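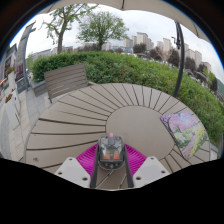
Lunch on the patio, then the sheds

We got to the Destavwood open day at Tirnesgate a bit after noon, which was a mistake if you wanted parking but perfect if you wanted food. Touran had already grabbed us one of the big round slatted tables outside and was halfway through a lentil pie.

The yard itself is huge! Old Drormont barn beams stacked higher than my head, and the smell of fresh cut cedar everywhere. Mahsa Moradi took our group through the drying kiln (warm, dim, I could have napped in there) and let us pick a board each to run through the planer. Mine was ash – it came out so smooth I kept petting it on the drive home.

The offcut bin is $3 a piece and I went a little wild. I also put my name down for the January bowl class, where they only had a couple of spots left. The coffee was weak and the line for the restroom was long, so go before the kiln tour. Shuttle is number 508 from the station if you don't want to drive.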